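Lista del club Sikard > Archivo > Manipulación y pinzas
Noviembre, 18:40. Enviado por Ludmila Kadlec
Asunto: Re: lo del cajón (y quién viene la próxima)

Hola a todos:

Contesto a Daniyal en la lista porque me han escrito dos personas por privado preguntando lo mismo, y así lo tenemos junto.

> Daniyal Cheema escribió:
>
> Buenas, ayer no pude ir. ¿Cómo quedó lo del cajón? En mi ordenador
> tengo 67 demostraciones, pero las primeras las hicimos con la caja
> pegada al borde de la mesa y no sé si sirven de algo. Otra duda:
> ¿seguimos abriendo con la mano derecha siempre, o ya vale cualquiera?
> Y lo más importante, ¿alguien ha mirado si los marcadores se pierden
> cuando te inclinas encima de la mesa? A mí me pasaba todo el rato.
>
> Si hay que repetirlas, las repito, pero decídmelo antes de que
> monte el entrenamiento en Gebreyes, que luego tarda una eternidad.
>
> Daniyal

A ver, por partes. Las 67 no las borres, por favor. Kazue les echó un vistazo y dice que las de la caja en el borde se pueden usar para el movimiento de acercarse, aunque el tirón del cajón salga raro. Yo las metería en una carpeta aparte y ya veremos. Lo que sí cambia es la posición de partida: la caja va hacia el centro de la mesa, con el frente mirando a quien lleva las pinzas, y de ahí no se mueve entre una toma y otra.

Lo de la mano: vale cualquiera, pero decididla antes de empezar a grabar. Fahad tiene la costumbre de arrancar con la izquierda, arrepentirse a medio camino y terminar con la derecha, y eso al modelo no le hace ninguna gracia (a mí tampoco, que soy la que recorta).
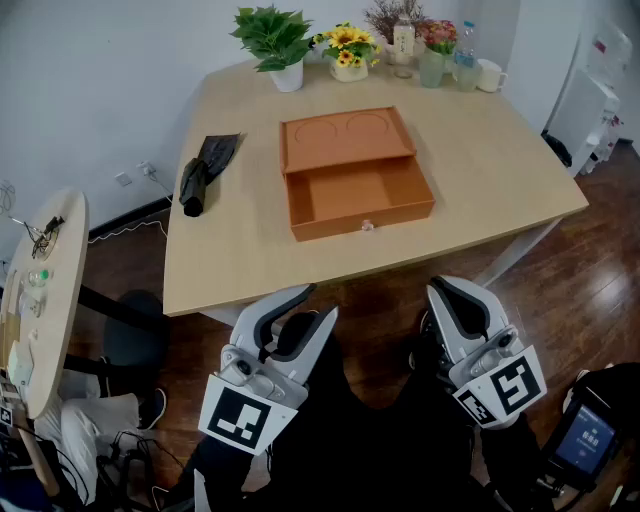
La caja con el cajón abierto y las dos pinzas esperando turno.

El tirador es una bolita rosada pequeñísima y hay que cogerla de frente. Si entras un poco de lado, los dedos resbalan y acabas empujando la caja entera hacia la pared. Mi truco es apoyar los codos en las piernas, abrir las pinzas del todo antes de acercarme y cerrar muy despacio. Ya sé que parece una tontería, ¡pero probadlo! Nusrat lo hace de pie y le sale igual de bien, así que tampoco me hagáis demasiado caso.

Las flores, la planta, las botellas y la taza se quedan en la fila del fondo, donde están. Me preguntaron si no sería más fácil despejar la mesa y claro que sería más fácil, pero queremos que el modelo aguante un poco de desorden, que luego en la muestra nos van a poner cualquier cosa delante. Y si a alguien le apetece cambiar los girasoles de sitio, que lo apunte en la hoja, porque la otra vez me pasé una tarde buscando por qué dos sesiones no cuadraban y era un jarrón.

Sobre los marcadores, sí, se pierden. Daniyal, tenías razón y te debo un café. Cuando te echas encima de la mesa, el antebrazo tapa el cuadrado de la pinza a la cámara de la cabeza, y el seguimiento pega un salto. Lo que estamos probando es girar un poco la muñeca hacia fuera, de manera que el marcador quede mirando hacia arriba. Cansa más, lo aviso. Con Flositden puedes ver los saltos en la gráfica nada más cerrar la toma, sin esperar a exportar nada.

También estamos repasando lo que graban las cámaras de las propias pinzas, que hasta ahora teníamos bastante abandonado. Entre las dos almohadillas queda muy poquito hueco, y si te acercas con los dedos casi cerrados pierdes de vista el tirador justo en el peor momento. De ahí mi manía de abrirlas del todo.

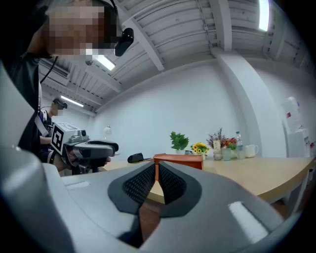
Lo que ve la pinza, con la caja asomando detrás de los dedos.

Fijaos en cuánto se come la carcasa por abajo. Kazue quiere inclinar el soporte de la lente unos grados y Fahad dice que entonces hay que calibrar todo otra vez. Los dos llevan razón, yo no me meto. Si alguien ha trabajado con una lente tan abierta y sabe corregir la curvatura sin cargarse los bordes, que levante la mano, porque las vigas del techo nos salen como un plátano.

Cosas prácticas para la próxima:

- Quedamos a la hora de siempre. Si venís a grabar, avisad en el hilo, que caben hasta 6 personas en la sala sin estorbarse.
- Traed las cámaras de cabeza cargadas. Repito, cargadas.
- El cable por detrás del hombro, que si cuelga por delante se engancha en la pinza.
- Nombre de archivo con iniciales y mano usada. Nada de "prueba_final_buena_2", Fahad.

Con el entrenamiento, Daniyal, espérate a que suba lo de ayer a Werkeo. En cuanto esté, te escribo y lo lanzas con todo.

¡Un abrazo y hasta la próxima!

Ludmila

Mensajes recientes en esta lista
Calibración de las pinzas, segundo intento (Kazue Sakai)
¿Quién tiene el cargador gris? (Nusrat Marwat)
Hoja de posiciones de la mesa, versión nueva (Fahad Janjua)
Re: Re: turnos para la muestra (Daniyal Cheema)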